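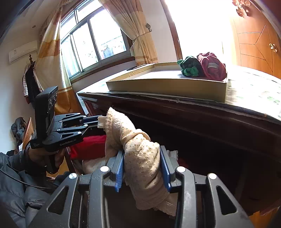

Sorting on top of the chest, brown dotted top still to be folded

How do I fold soft clothes so they stay folded in a shallow tray?
Asked in Home & Laundry, 10th August, 1139 views

I've finally started on the bedroom and I'm loving it! The plan is to use shallow cardboard trays (box lids, mostly) on top of the dark wood chest as a halfway stop. Clothes come in from the line by the window, go in the tray, then into the drawer or the wardrobe. The green one and the dark red one with a gray stripe beside it are in there already, but the green is just a heap. Rolling worked fine for the red. The beige one with the little brown dots is my real problem. It's thin and slithery and the sleeves go everywhere – I fold it, turn my back and it's a rag again.

Two things. Is rolling OK for thin fabric or will it crease? And will cardboard scratch the clear sheet on top of the chest? There's a patterned cloth under it that was my aunt's and the front edge is peeling a bit already, so I don't want to make it worse.
– Ultia

3 answers

Innes Pringle
Oh, I love a good tray system! Thin tops do roll, you just have to fold them first. Lay it face down on the bed, smooth it from the collar to the hem, bring both sleeves straight across the back (cuffs flat, don't let them tuck under), then fold the sides in so you have a long strip about as wide as your hand. Now roll from the hem up to the collar, snug but not tight. Stand the rolls on end along one side of the tray and they hold each other up. A half empty tray is where it goes wrong, so stuff a towel in the gap till you've got enough clothes. Creases are mostly from folding while it's still a little damp. I give mine an extra 60 minutes on the line and that fixed it for me.

On the clear top: cardboard is pretty soft, it's the grit underneath that scratches. Wipe it down first and lift the tray when you move it, no sliding. For the edge I'd clean under it with a barely damp cloth, let it dry all day and press it flat with some books. Keep the tray back from the front so you aren't catching it with your sleeve. I wouldn't glue anything with that cloth under there!

Merkness
just hang the dotted one, life is short. you have a wardrobe

Oklow
Seconding the rolls. I did my whole dresser this way last November and I have some 500 things in there if you count socks, which I did. One tray for each person, not by color – I tried color and it lasted a weekend.

Comment from Ultia: Tried the long strip and it's holding so far!! Going to do the green one the same way tonight. Merkness, the wardrobe is full, that's next.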